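Foro de residentes de Totholm
Sección: Alojamiento y servicios a habitaciones
Tema: Criterios para la bandeja de bienvenida de agosto

Afia Dankwa (coordinación de alojamiento)
Estimados residentes:
Se somete a su consideración la composición de la bandeja de bienvenida que se dispondrá en cada habitación a partir de agosto. La propuesta se limita a productos envasados individualmente, colocados en una bandeja verde sobre la cama. El presupuesto asignado es de 2000 por planta. Ruego que las observaciones se formulen en este mismo hilo.

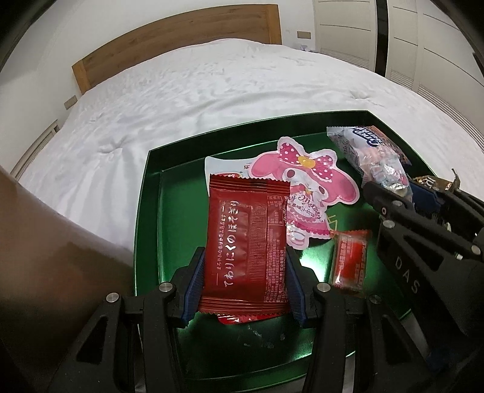
Bandeja de muestra con dulces y aperitivos envasados, sobre el edredón blanco.

Las habitaciones afectadas son 137. Quedan excluidas las del pabellón Dradden, que conservan su régimen propio.

verneck_planta4
Agradezco la consulta. Debo manifestar, no obstante, mi desacuerdo con la ubicación. Un edredón blanco no es superficie adecuada para depositar una bandeja, y menos aún si el residente llega con equipaje y necesita apoyarlo. Solicito que se valore el escritorio.

Dramani_R
Discrepo respetuosamente del compañero de la planta 4. El escritorio suele estar ocupado por la documentación de ingreso y la bandeja pasaría inadvertida. Mi reserva es otra: el sobre rojo lleva el texto en japonés, y en otro de los envases solo alcanzo a leer «魔芋爽». Quien padezca una alergia no podrá consultar los ingredientes si no conoce el idioma. Propongo adjuntar una hoja con la traducción.

Afia Dankwa (coordinación de alojamiento)
Tomo nota de ambas intervenciones. En lo relativo a los alérgenos, la observación es procedente y se preparará una hoja en español para cada referencia. En cuanto a la ubicación, la cama se eligió por ser lo primero que se ve al entrar.

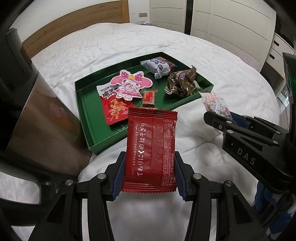
Por lo demás, la bandeja es poco profunda y puede retirarse con una sola mano, de modo que el personal de limpieza la trasladaría sin dificultad a petición del residente. No veo inconveniente en que se indique así en la tarjeta de la habitación.

huesped_larga_estancia
Con el debido respeto, el surtido me parece excesivamente infantil. El envase rosa con forma de conejita y lazo de lunares será del agrado de las familias, pero buena parte de quienes residimos aquí acudimos por motivos profesionales. Sugiero fruta seca o té.

Dramani_R
El té exigiría hervidor, y en la planta 7 no se autoriza. Respecto al conejo, mi hija opina lo contrario que usted.

verneck_planta4
Reitero mi petición sobre el escritorio. Acepto la traducción de ingredientes, que considero imprescindible. Ruego asimismo que se aclare si los envoltorios vacíos pueden dejarse en la bandeja o deben depositarse en la papelera.

Afia Dankwa (coordinación de alojamiento)
Los envoltorios pueden dejarse en la bandeja hasta las 10:00; después se retirará con la limpieza ordinaria. Se estudiará una segunda modalidad con fruta seca, que deberá solicitarse con 4 días de antelación. La ubicación sobre la cama se mantiene por el momento.

huesped_larga_estancia
Conforme con la segunda modalidad. ¿Dónde se presenta la solicitud?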